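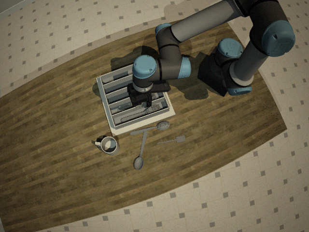

White cutlery tray on a wooden table, computer rendering

The Orora Cup is a preseason soccer tournament for semi-professional clubs, played every August in the lakeside town of Orora. It is contested by 12 teams, drawn into groups of three, with the four group winners going through to the semifinals. Trodatico are the most successful club in its history, having won the cup five times.

Format

Group matches last 60 minutes, split into two halves. The semifinals and the final are played over the full 90. If a knockout match is level, it goes straight to a penalty shootout, as extra time was dropped after the early editions. Each squad may name up to 20 players and make any number of substitutions in the group stage.
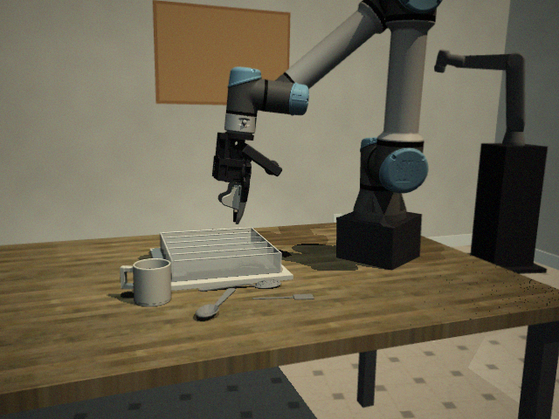
Rendered view of a workbench table with kitchen items and a robot arm

History

The first tournament was a friendly series between Trodatico and Akpalu, two clubs that shared a training ground. Crowds at the opening match numbered 200. Jekano joined the following year and reached the final at their first attempt, losing to Akpalu on penalties. The group stage was added when the field grew beyond eight clubs.

Akpalu and Trodatico have met in more finals than any other pair. Akpalu won the most recent of these 2–1, with both of their goals coming from corners.

See also
Lakeside League
Jekano F.C.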